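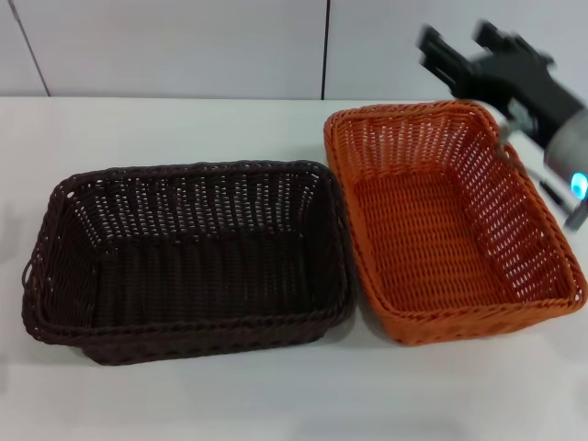 Search this site Go

Cable Snag Faults in a Two-Basket Sorting Cell
Student project report, Clumis Robotics Lab, Birkett campus

Summary

The project goal was to have one arm move small parts between two woven baskets, one dark brown and one orange, set side by side on a white table. The arm completed most of its planned runs in December. It also stopped with a protective fault 13 times, and this report deals mainly with those stops.

Fault description

All 13 stops came while the gripper was leaving the orange basket at its far end. The log showed a rise in wrist torque, then a stop within 2 seconds. On the first few occasions we cleared the fault and restarted, which was a mistake. On the fourth, the basket was dragged toward the table edge before the arm halted, and we suspended runs until the cause was known.

Cause

The gripper cable had too much slack below the wrist. When the wrist rotated on the way out, the slack dropped under the level of the fingers and caught on the rolled rim. The path planner (Cliltora, default settings) modeled the wrist and fingers but had no shape for the cable, so it reported the path as clear.

Slip of the basket hid the problem during early tests. The baskets are light and were not fixed down, and a weak snag moved the basket a little without reaching the torque limit. We found 141 such events when we went back through the logs — small torque peaks with no stop.

Changes made

The cable was shortened and clipped along the forearm. A simple box was added to the wrist model to stand in for it. The exit height over the rim was raised, and both baskets were held with removable tape. The torque limit was lowered for exit moves only.

Results

After the changes we ran more than 3,000 transfers with no protective stop. Cycle time rose slightly because of the higher exit. One clip worked loose near the end of testing and was replaced; a bolted clip would be better.

Open points

The box model is too large when the wrist is folded, and the planner rejects some safe paths. We did not test taller baskets. The restart procedure now requires a visual check of the cable before any fault is cleared.

Comments (3)

wristjoint6: Did you try routing the cable inside the forearm? We had the same snag on ours.

labbench_west: Same fault at Westesport last term, also with an unmodeled cable. Which joint angles were you at?

gridfloor: Tape left residue on our table after a month. Small clamps worked for us.

Contact the lab | Copyright Clumis Robotics Lab | Back to top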